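Drotora Returns Room: progress report to Maddocks
2 Aug 2019
Prepared by Rhodri Humphreys, Rostach

Work on automating the sorting of returned toys has gone to plan since April. Staff at Hurel still sort by hand on the main line, and 2 of them now spend part of each shift teaching the picking system. The target for this period was 1,000 recorded picks, and we reached it.
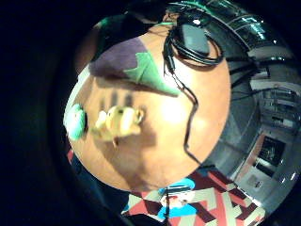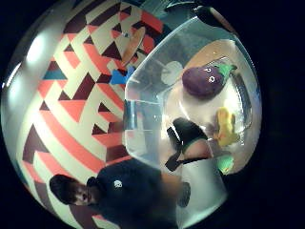 Staff hours are the main change to report. The 4 sorters have kept their jobs and their pay grade, but more of the day is spent sitting and less of it lifting. Two asked for shorter teaching sessions, and we agreed. Soft items remain the slowest to learn. The purple eggplant with the green top is one we have kept in the set, on the table and in the clear container, as its shape changes with each grip. The sorters choose which items go in.

Spending is within budget. Next period we will add 100 new items and train the other sorters. We ask that the second payment be released as scheduled.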